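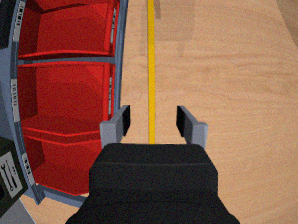
Wrist camera view in simulation, gripper open beside the red shelving.

Stop Choosing Grippers by Stroke

Most gripper comparisons I am asked to review open with a table of stroke, force and payload. For shelf picking, I would put a different figure in the first row: how much of the wrist camera's view the gripper body takes up.

Our group spent most of May comparing two parallel grippers, the Bravum and the Stamport, in a simulated stockroom. Each ran 300 approaches with the same arm, controller and camera mount. On paper the Stamport wins. It opens wider and closes harder. It also has a deep housing that sits low in the view, and when the arm comes alongside a shelving unit, the lowest compartment is partly hidden behind it. The planner then works from a partial depth map and fills in the rest by guesswork.

Ntombi Mathebula, who wrote the approach controller, argues that this is a mounting problem. Raise the camera, tilt it 8 degrees, and the shelf lip comes back. She is right about the lip. But a raised camera needs clearance, and clearance between two shelf boards is what we have least of. In our runs the taller bracket cost more failed entries than the better view saved.

Brayden Desjardins would drop the wrist camera and use a fixed overhead one. That works for bins. In a shelf with a back wall and side panels, an overhead camera sees the front edge of each board and little else.

My own preference is the slimmer Bravum, with its weaker grip, and I would accept a lower payload limit to get it. A vendor who publishes force curves to three decimal places can publish an occlusion mask as well. Pernance already supplies one with its simulation models, and importing it took us less than a morning.

The usual objection is that simulation flatters everything. It does, on contact and friction. Geometry carries over well, provided the camera model is calibrated, and occlusion is geometry. We will repeat the shelf runs on the physical arm with both grippers and the low bracket, using the same start poses.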